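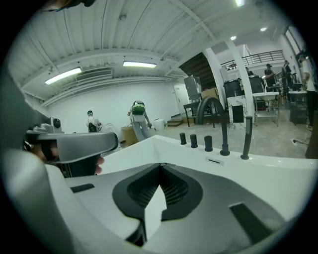
Shop > Tableware > Small Plates > Ledari Sharing Set

Ledari Sharing Set, item 3536

3 min read | 981 shares | 2 comments

Stoneware small plates for places that do shared menus. Tapas, mezze, dim sum nights, whatever you're calling it this season. Back in stock November 2018 after the kiln delay. Sorry to everybody who was on the wait list, we emailed you all, check your junk folder.

What you get: two oval dishes, two round shallow bowls, one long plate for skewers or lumpia or a row of anything. Plus the little dip cup. Cup is loose in the box, wrapped in the same paper as the long plate, so look before you throw out the packing. We get calls.

Colors: oat, slate, dark green. Green is the one restaurants reorder. Oat shows soy sauce and beet juice if you leave it overnight, comes off with baking soda and a soft cloth. Slate has a matte glaze and picks up fork marks faster than the other two. Some people like that. If you don't, get the green.

Ovals are deep enough for shrimp in oil without slopping on the way to the table. Round bowls are not soup bowls. They hold a side of rice or olives or a scoop of adobo. The long plate fits across a two-top with glasses on either side but it's snug, measure your tables first if they're the tiny café kind.

Oven: yes, up to medium heat. Not under the broiler. Not straight from the walk-in to a hot oven either, it will crack and we wont replace it.
Microwave: fine.
Dishwasher: fine, home and commercial. Rack them on edge.
Freezer: no.

Stacking. Ovals nest, bowls nest, long plates stack flat with a liner. Don't go higher than your forearm on an open shelf. Nazma Barua at Abeysekara switched her whole small plates section over to these last winter and stores them under the pass in bus tubs, ovals one way, longs the other. Her note to us: "Servers can carry three ovals on one arm. Could not do that with the old square ones, the corners dug in." She also said the dip cups go missing, so order spares. They're sold seperately, same page as the lids.

Lids: wood, fit the round bowls only. Hand wash, oil them now and then. The Grolholm lids look the same but are a hair too wide. Please don't order those for this set, they're for the older casserole line and returns on them are a pain for both of us.

Chips and breakage. Anything broken on arrival, send a photo of the piece and the box within a week and we ship a new one. After that it's wear. Foot rings are unglazed, so slide them around on a glass table and you'll scratch it. Felt dots in the accessories section.

Trade pricing starts at 3 sets, any mix of colors. Samples: one oval, any color, we bill you the shipping only. Ask for Sabina Paul on the trade line, mornings are best, she's in the warehouse after lunch. Have your resale number ready.

Made by Nornholm. Ships in one box, heavy, get the door. Matching pitcher and salt dish are coming, no date yet. Leave your email at checkout if you want word on those.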